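Bench arm pre-run checklist, chore trials
Smadi workshop, bench 2. Filled in 8th June, before the sorting and wiping runs.

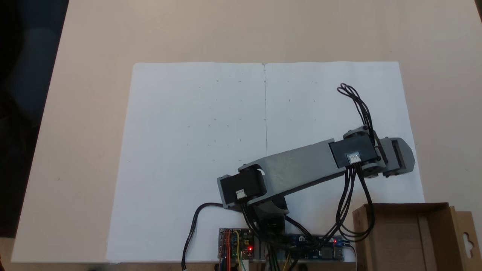 1. Bench and work surface
Tabletop clear of cups, tools, food: OK
Paper sheet flat, no lifted edges: top edge wavy. Tape it down before wiping trials, the cloth will catch.
Center line readable from the operator side: OK down to the arm
Pencil marks readable: FAIR. Too small and too faint. Redo in marker, and put numbers next to the circles or we'll be guessing again.
Boxes out of reach of the arm: NO. Open carton at the corner, cable lying over its edge. Move the carton.

2. Cables
Elbow wires clear of joints: WATCH. Loops stick up over the paper. A sock or a spoon handle would snag in there first go.
Upper servo bundle: wide loops, needs two ties and some slack left for full reach
Base wiring: FAIL. Tangle. Can't tell which lead goes where without pulling, so don't pull. Power off, sort, label.
Wires over table edge: clip them to the bench. Someone will walk past with a laundry basket, it's that kind of project.

3. Boards and power
Indicator lights: red on both boards. Treat arm as live. Hands out.
Boards off the bare table, in a tray or on standoffs: NO, do this before any wet job. No wet job until done, that includes a damp cloth.
Plugs seated: check by hand with power off
Cutoff switch within reach of operator: confirm before each run, initial the log

4. Arm
Bracket screws: go round all of them with the driver, mark with paint pen
Base fixed to bench: push test, power off. Clamp if it rocks at all.
Tip free, nothing held at start: OK
Reach past paper: tip goes over the right edge. Stay on the sheet for scored runs, otherwise the marks mean nothing.

5. Chore readiness (the bit everyone asks about)
Pick and place, light dry items: log stands at 1,941 tries, 1,739 good. Fine for a bench. Not fine for a kitchen, I wouldnt hand it a glass.
Wiping a flat surface: dry cloth only, see section 3
Folding: no. Prornov wants a date for this, put down "not July".
Shop-floor sorting for Bulham: maybe, screws and caps into bins, one person standing by. They asked for 300 parts without a stop. Best so far is 12 before somebody has to reach in and fix a cable.
Unattended running: NO. Not at home, not on the floor, not over lunch.

Comments
Most of the stops in the log are cables and setup, the arm itself gets blamed for it. Sort out section 2 and then lets see what the number is. Jomummont sheet has no line for cable routing at all, add one when we merge the two forms.

Overall: HOLD. Recheck sections 2 and 3, then dry runs only.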